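Kirkgate Household Survey: Shared Kitchens File
Data card

Summary
The Shared Kitchens File records how residents of shared housing in Podadville divide cooking, cleaning and storage. It is one part of the Kirkgate Household Survey and may be used alone or joined to the main file by household number.

Contents
The file holds responses from 41 households. Each completed a paper diary for 7 days in February, followed by a short interview. There are 13 variables per household, including number of residents, hours of kitchen use, and who owns the cookware and tableware. Open answers were coded by 2 readers working separately — differences were settled by the survey office.

Tableware is coded by owner (one resident, shared, landlord, unknown). Pieces from different sets are entered on separate lines, even when they are stored together.

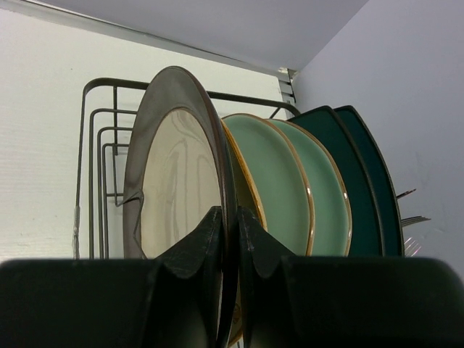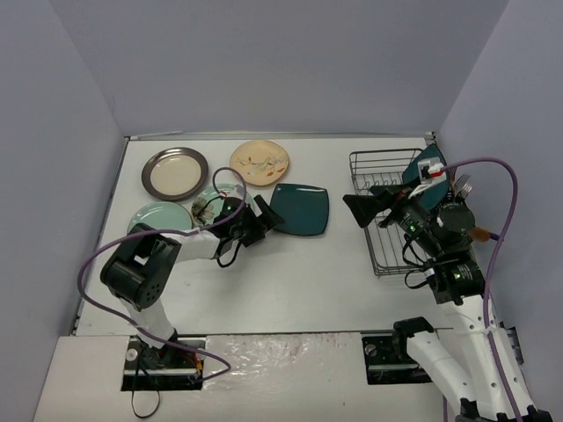
Plates and dish rack. First picture: dark-rimmed plate in a wire rack. Second picture: plates of mixed colors and patterns on a white tabletop.

Missing values
A blank cell means the question was not asked. The code NA means the household declined to answer. Diaries with a missing day were kept and are marked in the column diary_gap.

Known limits
Households were recruited through notices in the Kingi and Pomik districts only. The file should not be used to estimate figures for Podadville as a whole. Renters who moved during the diary week are not included.

Access and citation
The file is released for teaching and noncommercial research. Users are asked to cite the Kirkgate Household Survey and to give the release date, 2019-08-01. Corrections should be sent in writing to Tamsin Quinlan, data editor, with the household number and column name.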